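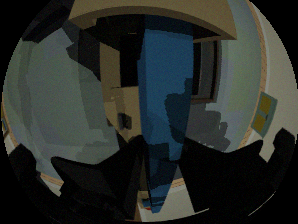
Prustance Records Storage – Frequently Asked Questions

Accounts and access

Who can open an account?
Any business, clinic, law office or household with at least one standard carton to store. There is no upper limit. Accounts with more than 1000 cartons are handled by the Cartwright office and are quoted separately.

How do I add another person to my account?
The account holder sends the access form to the records desk. Access is set at one of two levels: View, which allows searching the carton index, and Order, which also allows retrievals and destruction requests. New users are active by the next business day.

What happens when an authorized user leaves our company?
Tell us in writing. Until we receive the notice, orders placed under that person's login are treated as valid and are billed as usual.

Cartons and labels

What size carton do you accept?
The standard carton holds letter-size files one way and legal-size files the other. Oversize plan tubes and map drawers are stored in Building 13 under a separate rate. Plastic totes are accepted only if they stack flat with the lid closed.

Is there a weight limit?
Yes. A standard carton must not weigh more than 40 pounds. Overweight cartons are repacked at our dock and the repacking charge appears on the next invoice.

Where does the barcode go?
On the short end, below the hand hole. Do not place it on the lid. Lids get swapped during retrieval, and a carton with a lid label can end up indexed under the wrong number.

Can I use my own numbering?
Yes. Your number is stored in the Customer Reference field, up to 80 characters. Our barcode stays the primary key. Avoid slashes and quotation marks in your reference – the import tool drops them without a warning.

What should the contents description say?
Enough for someone in your office to find a file five years from now. "Accounts payable, vendors A to F" works. "Misc." does not. We do not open cartons to write descriptions unless you order indexing.

Retrieval and delivery

How soon can I get a carton back?
Orders placed before 2 p.m. are delivered the next business day. Orders placed after 2 p.m. are delivered the business day after that. Rush delivery is available inside the Likent city limits only.

Can I get one file instead of the whole carton?
Yes, if the carton was indexed at file level. If it was not, we charge search time in quarter-hour steps.

Do you scan on request?
Yes. Pages are scanned at 300 dpi in black and white and posted to your account as a PDF. Color is available at the color rate. Staples are removed and not replaced. Bound volumes are quoted by the page after inspection.

Can I visit and look through my cartons?
The review room is open Monday through Friday by appointment. Bring photo ID. Pens are allowed; food and drinks are not.

Climate and media

Are the paper areas climate controlled?
Paper is kept in dry, ventilated space with no active cooling. Temperature follows the season and is highest in July. This is suitable for ordinary office records. Film, tape and photographic prints should go in the Gevatia vault, which is held at 55 degrees Fahrenheit and 35 percent relative humidity.

Why is there a waiting period when I order something from the vault?
Cold media is held in a staging room for 24 hours before release so that moisture does not form on it. The staging period cannot be waived, including for rush orders.

Retention and destruction

Do you destroy cartons automatically when the retention date passes?
No. The date triggers a notice. Nothing is destroyed until an Order-level user signs the release and a second person at your company confirms it.

Can a destruction order be canceled?
Up to the time the cartons leave the shelf. Call the desk and follow up in writing. An email alone may not be read in time.

What proof do I get?
A certificate listing every barcode, the method used and the date of the work. Keep it with your retention schedule.

Billing

Why did my storage charge change when my carton count did not?
Storage is billed by cubic foot. If cartons were repacked or moved to a different size class, the volume changed. The detail page shows this under code 3906.

Am I billed for cartons I have checked out?
Yes. The shelf position is reserved until the carton is permanently withdrawn.

Who do I contact about an invoice?
Hongmei Peng for billing, Peiyu Wei for carton counts and index corrections. Include your account number and the invoice number in the subject line.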